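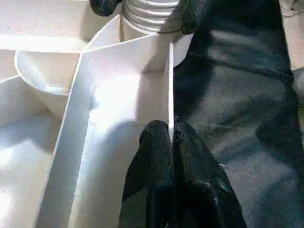 Who gets to change a grip limit on a cell once it's been signed off?

The person named on the cell sheet, with a second person reading the new number back before it goes live. We spent most of the meeting getting to that sentence, so I've put it first.

Notes from the March handling rules meeting, Kassa room, 2:30 pm

In the room: Berhanu Kahsay, Henok Dinsa, Nahom Ayele, and me (Ruairi Rennie, typing, so blame me for the spelling). Gebremedhin Lencho dialed in from the Garkia site and dropped off twice.

Last time's notes
Nahom wanted one fix. I'd written that the soft finger covers get swapped "when worn," and what he'd said was every 3000 cycles or when worn, whichever comes first. Fixed now, sorry Nahom! Everyone was fine with the rest.

Grip limits
Henok brought the log from the Ullen line, where the limit got bumped up during a night shift and nobody downstream knew until morning. No damage, but he wasn't happy and I don't blame him. We went back and forth on locking the setting completely. Berhanu was against it (he's the one who gets the phone call at 5 am when a part won't lift) and I ended up on his side. So we keep it open, but with a named person and a read-back, and the old value stays written on the sheet next to the new one.

Gebremedhin asked if this covers thin-walled parts too. It does. He'd like a separate, lower starting limit for anything gripped by a single upright wall, and we all liked that. Henok will propose a number. I said I'd rather have a cautious one next week than a perfect one in summer.

Cables near the fingers
This one ran long! The current rule says cables must be "kept clear," and we couldn't agree on what clear means. Nahom's version: before a run, move the arm by hand through the whole path at low speed and watch every cable the whole way. If anything touches or drags, stop and re-route it. We're going with that wording. Berhanu wants the check repeated after any change to the fixture, even a small one, and I've added it.

Still open: whether a cable that belongs to the part being handled counts the same as one of ours. I think it should. Henok thinks it needs its own line. Parked.

Finger covers
Fabric covers hold dust, and we've been sloppy about it. New rule is to brush them at the start of each shift and write it down. Stitix sent us 16 spare pairs to try, and they go on the Garkia cell first since Gebremedhin asked nicely. He'll send wear notes after 900 cycles so we don't wait for the full count to learn something.

Standing near a running cell
Short one. Slow mode is not a reason to reach in. Press stop, wait for the light, then reach. Berhanu caught me doing it wrong last month, so yes, I'm included. He'll put the wording on a card at each station.

Training sheet
Down to two pages from five, hooray. Nahom read it out loud and we cut the paragraph on naming files, which belongs somewhere else. Form 254 stays as the sign-off form for now, although I still think the boxes are too small to write in.

Who's doing what
Henok: starting limit for single-wall grips
Nahom: final cable wording, plus the hand-move check on the training sheet
Berhanu: stop cards for the stations
Gebremedhin: cover wear notes from Garkia
Me: update the cell sheet so there's space for old and new values

We stopped at 3:50. Next meeting is same room, same time, and Henok's line about part cables goes first on the list.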